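June, 6.40 a.m.

Meter read before breakfast: 3,762. Bore pump ran 44 minutes overnight against a usual 30, so either the float switch is sticking again or the trough line at Wulthorpe has a leak. Pressure at the house tap was normal. Isolated the trough line at the lower stopcock and will read again tonight.

Rang Dougal Geddes about the float. He thinks scale on the pivot, and suggests vinegar before buying a new one. He also says the Hurkwood bore has dropped since spring, though he has not put a tape down it. I want a measured depth before I believe that.

Sorted the parts order after lunch. Small items are still the trouble: anything with a short lead on it ends up in with the fittings, and I lose an hour looking.

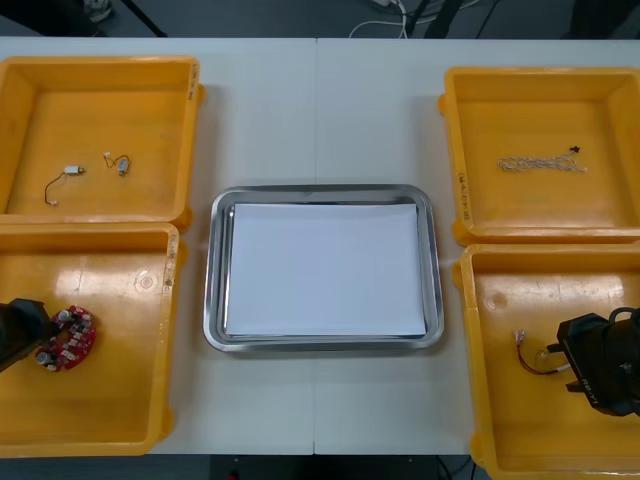

Walked the trough line from the gate to the second bend. Ground firm all the way. Past the bend the nettles are too high to see anything, so that stretch waits until Finlay Swanson has been through with the strimmer.

Header tank holds 3,000 litres when full. With the trough isolated it should fall only by what the house draws, which makes tonight's reading a fair test.

9.15 p.m. Meter unchanged since noon, pump silent. Points to the trough line. Float pivot is in vinegar anyway. Ask Nerys for the long tape.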